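Hudlow Facilities Forum
Board: Work Surfaces and Storage
Thread: Kraft paper as a covering for shared sorting tables
14 replies

skaushik_ops
Colleagues,

I am writing to request comment on a draft procedure for the covering of shared sorting tables in the Hudlow building. Under the present arrangement, each team covers its table as it sees fit. Some use nothing at all, and two of the tables on the second floor now have adhesive residue and scratches that the cleaning contractor has declined to treat under the existing agreement.

The draft proposes the following. Each table is to be covered with a single sheet of brown kraft paper, fixed at the edges and marked in squares with blue painter's tape. Small parts are to be kept in lined bins along the back of the marked area. The covering is to be replaced on the first working morning of each month, beginning in August.

Comments are invited on the material, the tape and the replacement interval. Please keep to those points where possible.

Seema Kaushik
Operations

greco_stores
Thank you for circulating this. Stores supports the proposal in general terms. Kraft paper is already a stocked item and no new supplier would need to be approved.

I would ask that the procedure specify who draws the roll from stores. In the past, several teams have taken a full roll each for a single table and then kept the remainder under a desk. We would prefer one requisition per floor.

m_pralton
I do not support the use of paper. It creases. Once it has creased, small items catch on the ridges or come to rest against them, and anyone sliding a tray across the surface will sooner or later tear it. A rubber or vinyl mat costs more at the outset but can be wiped down and will lie flat for years.

At the Pralton site we used paper for one season and gave it up. I have no record of the cost, but I do recall the amount of time spent smoothing and re-taping corners.

skaushik_ops
m_pralton, your point is noted. A mat was considered. The difficulty is that the squares must be moved when the work changes, and tape left on a vinyl mat for an extended period has marked it. Paper may simply be taken up together with the tape and discarded.

benchuser14
May I ask what the squares are for? Our team sorts fasteners and has never needed them. We put the parts in cups.

skaushik_ops
The squares allow a person to state where an item was placed, and allow the next person to return it to the same location. Teams that do not require this are not obliged to mark the paper. The draft will be amended to say so.

voltison_annex
Speaking for the Voltison annex: we have covered and taped our tables in the manner described for 4 months, and would recommend it with certain reservations.

First, the tape. Painter's tape should be laid in full lengths from edge to edge wherever the layout permits. Short pieces joined in the middle lift at the joint.

Second, the paper should be cut from the roll a day before it is needed and left flat under weight. Paper taken directly from the roll retains its curl, and the corners will pull against the tape.

Third, please do not write on the tape in permanent marker. It comes through.

m_pralton
I would dispute the first recommendation. Full lengths are harder to lay straight, and a person working alone cannot hold both ends. We used short lengths with a small overlap and had no lifting. The overlap must be pressed down firmly with a ruler or similar straight edge.

voltison_annex
That has not been our experience, but I accept that it may depend on the tape. We have found considerable variation between rolls, including rolls bought under the same order.

greco_stores
For information, stores has 106 rolls of blue painter's tape on hand, all from one delivery. If the variation described above is a matter of age, this batch should at least be consistent with itself. I would ask that masking tape not be substituted. It is more difficult to remove and it tears the kraft paper when lifted.

benchuser14
On the subject of bins, is there an approved size? Ours are a mixture. One of them is deep enough that a person must stand in order to see what is at the bottom.

skaushik_ops
There is no approved size. The draft asks only that bins be of plastic, that they be placed side by side at the back of the marked area, and that they be lined. I would discourage very deep bins for the reason benchuser14 has given.

r_whitfield_2
Is the lining necessary? It appears to be an additional item to purchase and replace, and I cannot see what it contributes.

voltison_annex
It is the part of the arrangement I would be least willing to give up. Small dark parts are difficult to see against a colored bin and easy to see against a white lining. It also reduces noise when parts are dropped in, which matters to those of us who share the room with people on the telephone.

Our own table follows the draft closely. There are two blue bins at the back, each with a white lining, and the tape runs four squares across the lower part of the sheet. The electronics are on a separate white table along the left side, so that the paper can be changed without moving a laptop.

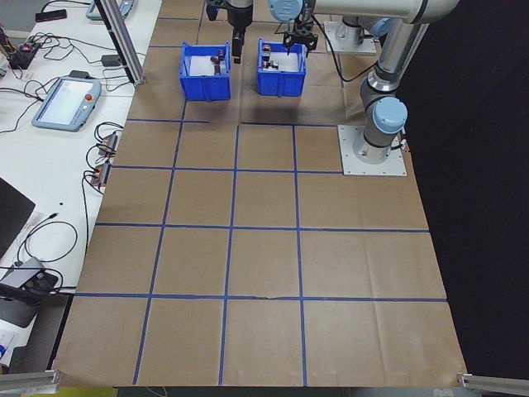 I will concede to m_pralton that the paper does not remain perfectly smooth. Ours has faint creases, mostly toward the right side and the near edge, and there is one small tear or fold beside a line of tape. None of this has been sufficient to justify replacing the sheet early. We would, however, object to a fixed monthly replacement. A sheet in fair condition should be permitted to stay, and a sheet in poor condition should not have to wait for the first of the month.

m_pralton
A small tear next to the tape is precisely how ours began. Each time the tape is adjusted, the tear travels. I would at minimum require that tears be patched on the day they are noticed.

greco_stores
Stores would also prefer replacement by condition. A monthly change across every table would use considerably more paper than we presently order, and I have budgeted 400 dollars for paper and tape combined through the end of the year.

skaushik_ops
Thank you all. The draft will be revised as follows.

Replacement will be by condition, to be checked by the team lead on the first working morning of each month. Tears are to be patched the same day with a piece of kraft paper and tape. Requisitions will be made once per floor. Marking in squares is optional. Linings are to be white where small parts are kept.

The question of full or short lengths of tape is left to the teams. Where short lengths are used, the overlap is to be pressed down with a straight edge.

r_whitfield_2
I remain unconvinced regarding the linings, but will comply. May paper towels be used, or must it be cloth?

skaushik_ops
Either is acceptable, provided it is white and lies flat against the bottom of the bin.

m_pralton
I ask that my preference for mats be recorded in the notes to the procedure, together with the point about creasing. I have no objection to the remainder.

skaushik_ops
It will be recorded. The revised draft will be posted to this board by 4 p.m. tomorrow, and teams wishing to request paper before then should write to greco_stores directly.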